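Minutes of the Toy and Tableware Group, Skedbridge Playroom
March meeting, started 4 pm

Minutes taken by Cuiping Jin

1. Minutes of the previous meeting

The minutes were read and accepted with one correction. The storage shelf which was ordered from Petkov has four levels and not two. I have changed this in the file.

2. The white table

We talked first about what is allowed to stay on the white table between sessions. Last month it was used for everything, and families could not find a clean place to sit. The agreement is now that the table holds only the things for the present activity. Other items go into their bags and the bags stay at the far edge, where small children cannot pull them down so easily.

The pink plate stays as the plate for the table activity. It was asked if we should buy a bigger one, because a round thing can roll off a shallow plate. Most people at the meeting felt the small rim is enough when the ball is put down slowly. We keep the plate.
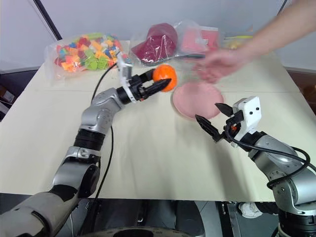

The orange ball was discussed for longer than planned. One member thinks it is too similar to a real mandarin and that a toddler will try to bite it. Another member answered that the colour is the good part, as it is easy to see against white and against pink. It was decided to keep the ball for ages four and up, and to look for a larger one for the younger group. The Nandetti catalogue has some at a fair price – I will bring the page to the next meeting.

It was also agreed that the ball and the plate are put away together. In February they were stored in different rooms and the morning group lost a good part of the session with searching.

3. Bags for storage

The clear plastic bags were approved again. Parents like that they can see what is inside without opening. There was a suggestion to change to cloth bags, which are nicer for the environment and do not tear. The meeting was divided on this. For the present we finish the plastic ones we have and do not order more.

The building blocks will stay in one bag. A plan to sort them by colour was brought again from last year, and again it found no support. The children mix red, green and blue in two minutes, and the sorting was always left to the same person.

The maroon bowl should be kept in its own bag. Please do not put blocks inside the bowl to save space. The surface is glossy and we want to avoid scratches. If somebody takes out the bowl for snack time, it must be washed and fully dry before it goes back in the plastic.
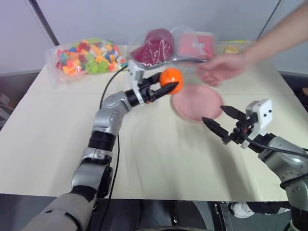

Question from the floor: Where does the pink plate go at the end of the day?

Reply: On the second level of the Petkov shelf, with the ball on top of it. The bags go one level lower.

The same member asked that the levels get labels. Agreed. I will write them by hand for now, in large letters.

4. Money

The group has $300 for this term. From this, $222 is already promised to Warkodov for the new floor mats. The delivery is expected before the holidays. What is left can be used for the larger ball and for labels. A request for a second set of blocks was moved to next term.

5. Other matters

The sink in the kitchen is dripping again and was reported. The person who took home the grey tea towels is kindly asked to return them.

Two members offered to wipe the table after the afternoon session. Please use only a damp cloth with a little dish soap – the strong spray leaves marks on the white surface which are very hard to remove.

6. Next meeting

Same room, same time, in April. Points for the agenda should be sent to me one week before. The meeting was closed at 5:20 pm.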